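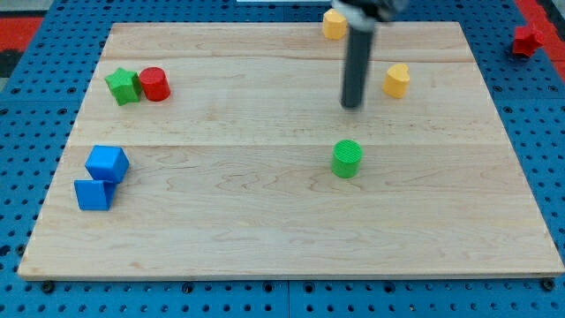

Tirkeo Blocks on Maple
README

Tirkeo is a small collection of tabletop arrangements made with colored blocks on a maple board. It covers sorting, pairing, spacing out and clearing away. The written part of the collection is a set of layout notes, one plain text file per arrangement, plus this file.

Maintained by Vira Koval and Jasmina Vasić. Layout notes by Petro Shevchuk.

What is in the folder

layouts - the arrangement notes, grouped by activity
words - the list of names we use for shapes and colors
fixes - corrections made after the first release
README - this file

The blocks

The blocks are small enough to pick up with two fingers. Shapes include cylinders, cubes, wedges and stars. Colors include red, yellow, green and blue. A color can turn up in more than one shape, so "the green one" is not enough to identify a block in the notes. Always write color and shape together: green star, green cylinder.

Some blocks have fine ridges on their faces from printing. We left them unsanded. The ridges do no harm, but if you print your own set and sand it smooth, the blocks will slide more easily when pushed against each other.

A wedge can lie on its flat side, stand on end or lean on a neighbor. The notes say which only when the activity depends on it.

The board

The board is light maple, joined from separate planks, with a swirling grain. The seams are faint. They are not used as guide lines and no layout refers to them. Marichka Kravets oiled the board once in January and it has not been refinished.

Wipe it with a barely damp cloth and let it dry flat. Do not use tape on it. An earlier board, called Grorau in some of the older notes, was given up after tape lifted the finish near one corner. Layouts made on Grorau have been removed from this release.

Activities

There are 4 groups in the layouts folder.

pairs: two blocks are brought together so they touch. They may share a color or a shape, or have nothing in common.

spread: blocks are moved until each has open wood around it. A finger's width is enough.

swap: two blocks trade places and everything else stays where it was.

clear: the board is emptied in a stated order, or in any order if the note says "free".

Reading a layout note

The first line is the activity. The second is the starting arrangement in words, going from the far edge of the board to the near edge. The third is the finished arrangement. Anything after that is a remark and can be ignored.

A typical note in the pairs group:

pairs
start: red cylinder far left, blue cube near right
finish: red cylinder and blue cube touching, near right
remark: move the cylinder only

Known problems

In 7 of the swap notes the start and finish lines were reversed. These are listed in fixes, and the corrected versions are in layouts.

"Wedge" and "prism" were both used for the same shape in early notes. Zoia Zakharchenko changed them all to "wedge", but a few remarks may still say "prism".

Corrections can go to Vira. She goes through them on Friday.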